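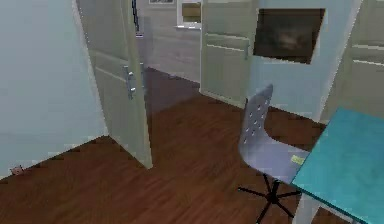 Unit 4: Injury Prevention in the Home, Ages 1 to 5

Most injuries to children under five happen at home, and many involve ordinary fittings that adults no longer notice. Students should be able to assess a room from the height of a small child. An open interior door with a lever handle, for instance, presents a trapping point along the hinge side, and a tiny object on the floorboards beside the baseboard should be recorded as a possible choking hazard until it has been checked.

Falls, burns and poisoning are covered in the set reading (Retamal and Krasniqi, chapter 10). Note the distinction the authors draw between supervision and changes to the home itself. Both are required in any family safety plan.

Coursework

Each student will complete one home safety checklist with the consent of the family concerned. The Saavedra checklist contains 31 items; none may be left blank. Submit the form to Valentina Ulloa within 48 hours of the visit. Marked work will be returned in December.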